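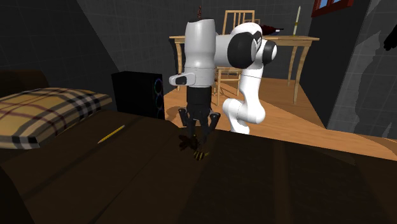
Attachment 1: arm and gripper over the dark brown bed, rendered.

October
By the Jemville print room desk

Ticket 804: Faint stripes across dark areas on the wide printer

Status: closed, with one thing still to watch

Opening this one myself so it's all in one place. The wide printer (the Bassi, left of the door) has started putting thin lighter stripes across anything large and dark. Light backgrounds look great. Text looks great. Put a big patch of near-black on the page and you get stripes running the way the head travels, evenly spaced, on every copy.

Paper is the Flonus matte roll, a new one. Quality is on Standard. Same stripes from both computers, so I don't suspect the drivers.

9:10 am
Nozzle check. Beautiful! Every line in every color is there, no gaps. I was really hoping for a gap because a gap is easy. Ran one light cleaning anyway and printed the check again, same result. Not going to run more cleanings, they drink ink and there's nothing to clean.

9:35 am
Made a proper test page: four blocks side by side, going from mid gray to almost black, plus one solid brown. Stripes are invisible in the lightest block, just there in the second, obvious in the other two and in the brown. I measured the gap between stripes with the steel ruler and got 23 mm wherever I put it. Love a number that repeats. Evenly spaced stripes usually point at paper feed, the roll moving a hair too far between passes and leaving a sliver with less ink on it.

10:05 am
Looked at the feed setting in the printer menu. It was at 0 for this paper, and I remember we had it at something else for the old roll. Went through our notebook and found it: the old matte wanted minus 2. When the new roll went on, somebody (possibly me) picked "new paper type" and the menu started over from zero.

Set it to minus 2. Stripes got thinner. Minus 4, thinner again. Minus 5, gone in the gray blocks. Minus 6 gave dark stripes where there had been light ones, so that's overlap and I've gone past it. Back to minus 5.

10:50 am
The brown block still shows something if you tilt it to the window. Switched from Standard to High, which makes more passes, and now I can't find it even with the magnifier. High is slow, though. A full poster went from a coffee to a coffee and a sandwich.

11:30 am
Second idea while the poster was running. The file for the brown block was saved at 150 dpi and I wondered if the scaling was adding anything. Re-saved it bigger and printed again on Standard. No difference I can see. Ruling that out, and it's good to know that 150 is fine for a poster people look at from across a hallway.

1:15 pm
Cleaned the feed roller with a barely damp lint-free cloth and turned it by hand between wipes. A surprising amount of gray paper dust came off - this matte sheds more than the old one did. Let it dry over lunch, then printed the test page on Standard with feed at minus 5. The brown block is clean now too! Printed it again to be sure. Still clean.

So it was two things stacked together: a feed setting that got reset, and a dusty roller making it a bit worse.

2:00 pm
Saved the paper profile under the name Bonadness, after the shelf the roll lives on. Please pick that one for the new matte and leave "new paper type" alone. The notebook has been updated, page with the green tab.

For next time, in this order:
- nozzle check once, and stop there if it's complete
- measure the stripe spacing
- check the feed value against the notebook
- wipe the roller
- only then try High

Still to watch: whether minus 5 holds when we get near the end of the roll, where the paper curls tighter. I'll print the test page again when the low paper light comes on and add the result here.

Reopen this ticket if you see stripes before then, and keep the bad print, don't toss it. I want to measure it.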